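Fruit Table: Your Questions
Mumden shared kitchen. Last updated Sun 11 January

Who can take fruit from the table?
Anyone who uses the kitchen. You don't need to sign for it. If you want more than a couple of pieces, ask Debora De Luca first.

Can I bring my own fruit?
Yes, as long as it is whole and clean. Cut fruit goes in the fridge with your name on it. Please don't leave bags on the cloth.
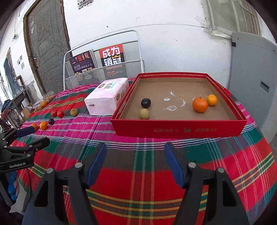
When is the table restocked?
Twice a week, usually before lunch. Over December we went down to one delivery and may do the same at Easter. Kibet Makori places the order and will take requests, but he can't promise berries or anything else that bruises easily.

Does everything have to go in the tray?
No. Larger fruit is easier to keep in a tray, and small fruit can go in a clear tub. Anything you plan to eat the same day can sit on the cloth.

What can we use as a tray?

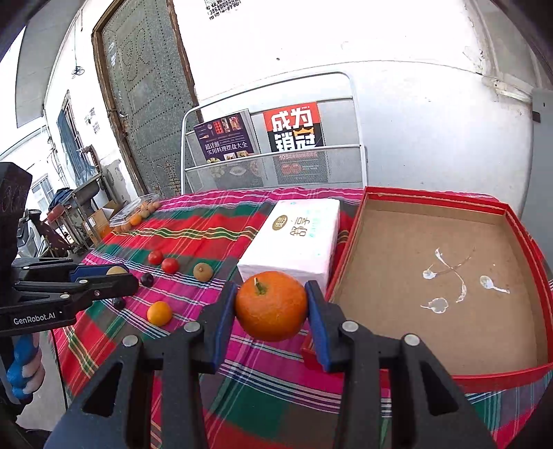 Any clean, shallow box will do. We reuse packaging where we can, and a gift box lid is a good size. The red cardboard one has white smears across the brown floor that look like glue, so line a tray like that with kitchen paper before putting fruit in it. Replace the paper when it gets damp.

Should tomatoes be kept with the fruit?
They can be. Keep them at room temperature and put them where they won't be squashed by oranges.

What about fruit that has gone soft?
Put it in the compost bin by the back door. Plums and kiwis need checking most often.

Who washes the tablecloth?
Whoever is on the kitchen rota that week. Wash it at 30 degrees with similar colours and hang it up to dry.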